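3.2 Sorting cell and task set-up

The second cell was assembled at the Skendcombe shared workshop in May, using the same software as the first and a revised base. The task is colour sorting: toy building bricks are taken from the work surface and placed in a three-compartment tray, one colour to a compartment. Bricks were chosen as the test object for their low cost and stiff walls, and because a brick can come to rest in several stable poses, each of which asks for a different grasp. A brick on its studs offers the fingers a thin open rim, while a brick on its side offers either a smooth wall or a row of studs, depending on the approach.

Finger geometry was settled after trials with two earlier shapes. A parallel pad held single bricks well but could not enter the gap between neighbours. The tapered finger adopted here can be lowered between bricks that are almost in contact, at the expense of contact area. Approach height is fixed, and only the final descent is corrected from the wrist view.

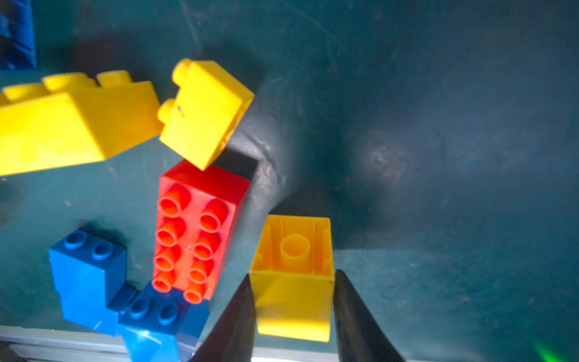
Grasp candidates are ranked by clearance on both sides of the brick, then by the angle between the closing direction and the nearest flat wall. Candidates with less than 3 mm of clearance are discarded. Where none remain, the planner issues a short sideways push and takes a new view. Bricks joined by their studs are treated as one object until a push separates them, and if two pushes fail the pair is left for the operator. Mixed pairs are not placed in any compartment.

The operator's log, kept by Jordan Yeoman, records 3000 attempted picks over the full run. Of these, 2192 ended with the brick in the correct compartment. The remainder were divided between missed grasps, drops during transfer and wrong placements, with missed grasps the largest group. Lighting was left as it would be in ordinary workshop use, and glare on glossy brick faces remained a known source of error in the wrist view. 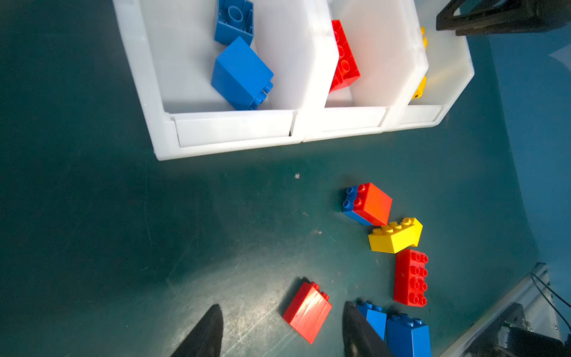

Colour is assigned from the median hue of the segmented region after the brightest pixels have been removed. The step is crude, but the classes are well separated and the Drasby segmentation code we adapted needed only small changes to its thresholds. Placement uses a fixed release point over each compartment, so bricks pile up towards the middle of a bin as it fills. No attempt was made to level the contents during a run.

Figure 2. Overall view of the two-arm sorting cell, with the tray towards the back of the table. 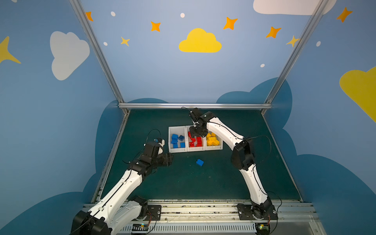
Hussam Awwad, commenting on a draft of this section, objected that a fixed release point flatters the early part of each run, when the bins are nearly empty, and asked that success be reported against fill level. We accept the point. The log holds the order of picks within each run but not the height of the pile, so fill level can only be estimated from the count of earlier placements. That estimate is used in Section 4.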